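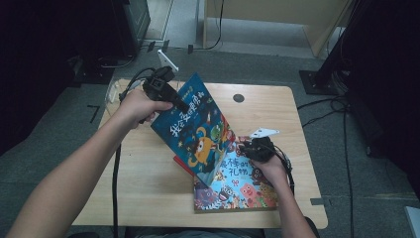 Picture books on the table. The dark blue one has a starry cover; the light blue one is 最棒的礼物.

Skavham Picture Book Tidying

README, version 2

Skavham is a set of recordings of children's picture books being sorted, stacked and squared up on a table. The work was done in the reading room at Utton between February and April. This file covers what is in the set and how the books were handled.

Contents

615 recordings, each with a short text note
113 picture books, listed in books.csv
notes.txt, with known problems

The books

Most are thin picture books for young children, and a good share have Chinese titles. Titles in books.csv are given in the original script, with an English gloss where we had one. Cover colour is one or two words (dark blue, light blue, red) and goes by the front cover only. Spines often differ.

Books with flaps, sound buttons or loose parts were left out. Library stickers were left on.

The activity

Each recording starts with a few books lying on the table, some flat, some overlapping. They are picked up by a corner or an edge and put into one pile, covers up, largest at the bottom. No recording is longer than 60 seconds. If a book fell on the floor the recording was kept and marked "dropped".

Known problems

Glossy covers catch the ceiling light and the title can be hard to read.
Two editions of the same book share an entry in books.csv. To be split in the next version.
The Ulloa shelf was added late and its page sizes have not been measured.

Use

Free for teaching and research. Please credit Drollent. The cover artwork belongs to the publishers and is not covered by our licence.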